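Desktop teardown gallery

I keep being told an old tower is worth stripping for parts. Trosten reckons so, Dunent reckons so, and I have my doubts. Judge for yourselves.
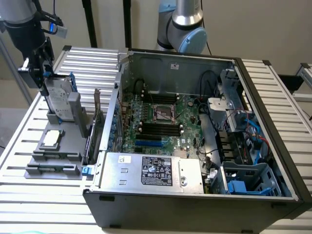

Memory slots above and below an empty socket sound generous. Filling them is where the savings go.

A branded board in an old case, and I wouldn't bank on it fitting anything else – makers like their own screw holes.

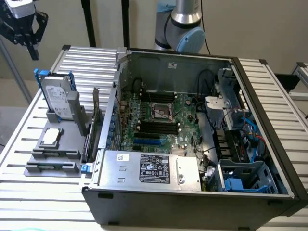 Blue plastic is meant to tell you what unclips. I still keep a screwdriver handy.

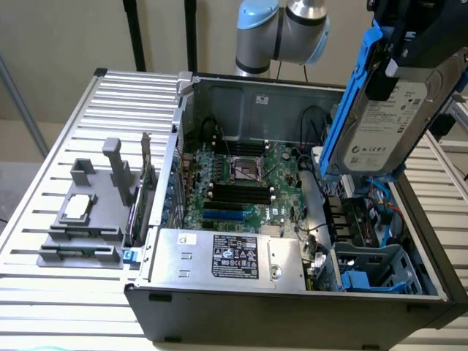
Used hard drives? Test first, then haggle.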